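Re: Pale desktop finish, satin or matte?

tolvek_r
March 9, 2021
Replacing the top on a Fleso frame. Choices are the Brellari in pale gray, satin, or the same color in matte. Daily use is keyboard work plus some light assembly. Which one hides wear better?

dunmore25
Matte. I have had the satin since October and every wipe mark shows under a desk lamp.

pell_grid
Disagree. Matte holds skin oil and you end up scrubbing it. Satin wipes off with a damp cloth. If the lamp is the problem, move the lamp.

hask127
Mine is a pale top too, smooth finish. Color is hard to pin down - it goes from white to a lavender gray.
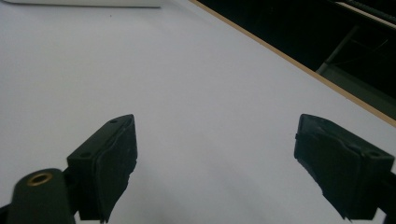

My tabletop, open stretch in the middle.

I sanded a test offcut at 700 and then 2000 before sealing. Going past 700 made no difference I could feel.

tolvek_r
That lavender cast would bother me next to a white wall. Is it the sealer?

hask127
No. The unsealed offcut has it too.

dunmore25
What sealer?

hask127
Gekance, two thin coats, 25 minutes between them.

pell_grid
25 is short. The Tamiru data sheet says four hours for the same type of product.

hask127
Different product, different sheet.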